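Kemham Opens Its Key Wall Workshop to Renters and Families

KEMHAM, 4 December 2025 -- Hi, I'm Tươi Khúc, and I run Drernesora, the small home-organizing shop next to the Kemham bus depot. I'm writing this release myself, so please excuse the lack of big company language. We have a new thing starting in February and I'm really happy about it!

It's called the Key Wall Workshop, and it's exactly what it sounds like. You bring your keys (all of them, including the mystery ones from the bottom of the drawer) and you spend an evening sorting them, tagging them and working out a proper place for them to hang by your door. Sessions run 80 minutes and we take 10 people at a time, which is as many as fit in our back room without someone sitting on the paint cans.

The idea came out of our fall tidying classes. I'd planned those around closets and kitchen drawers, and people kept steering me back to keys. Where do you put the spare? What about the bike lock key, the mailbox key, the one for your mother's apartment? My colleague Tín Thái started writing the questions on the back of an old invoice and filled it on both sides, so we decided keys deserved their own evening.

Our setup is plain on purpose. We like small white square adhesive hooks on a smooth panel, set in a row with each one a little lower than the one before. I got fond of the slanted row after years of straight ones. Keys with big plastic heads bump into each other when everything hangs at the same height, and a bit of a drop gives each ring its own space.
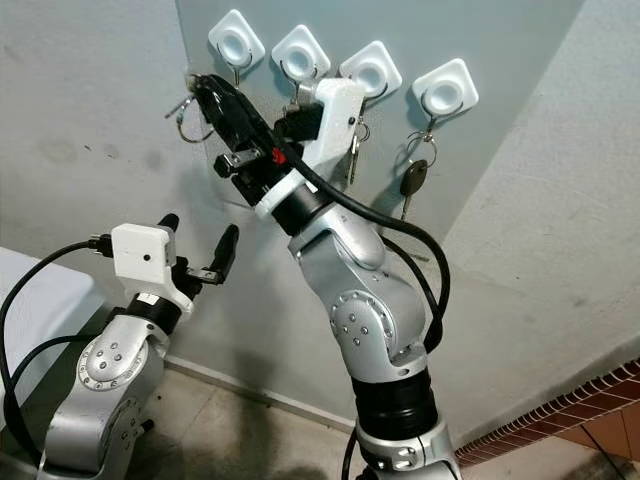
Do I need to bring my own hooks?
A set of hooks is included in the ticket price, along with paper tags and a pencil, so all you need to bring is your keys.

Each workshop starts with a big sort on the table. House keys go in one pile, work keys in another, and then there's the pile Tín calls "the museum." I've got a padlock key in mine that's older than my daughter, and no, I'm not throwing it out. After that we talk about what belongs by the front door and what can live in a box somewhere else. My own rule is that anything I haven't touched since last winter goes in the box, tagged.

Then comes the wall part, which is my favorite. Everybody gets a practice panel to try out spacing before going home and sticking anything to real paint. Hằng Phí, who teaches the session with me, is very firm about cleaning the surface first and reading the instructions on the hook packet all the way through. She's right, and I say that as a person who used to skip it.

"I tell people to hang the ring they grab most on the hook closest to their hand," Hằng says. "Then practice a couple of times. Take it off, put it back. You'll know pretty quickly if the hook's in the wrong spot."

We also spend time on rings, because a good hook can't do much for a ring the size of a doughnut. If you've got one giant cluster and then a few lonely single keys, we'll help you split it up into something your pocket can forgive.

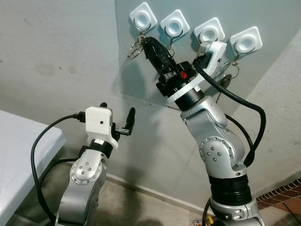
Key hooks in a slanted row, with rings and keys hanging.

Tickets for the February sessions are $8, and you can buy them at the counter or by calling the shop. Kids are welcome with a grown-up and don't need a ticket if they're sharing a panel. Renters, please check what your lease says about adhesives before you put anything up at home. We'll have a freestanding board on show too, for those of you whose landlords say no.

Khoa Lã is handling the bookings and can also answer questions about group evenings for offices and clubs. We need 2 weeks' notice for those.

Reporters and bloggers who'd like to sit in on a session are very welcome, just let Khoa know ahead of time so we can save you a chair. Bring your keys!

Media contact: Khoa Lã, Drernesora, Kemham
Bookings: at the shop counter or by phone during opening hours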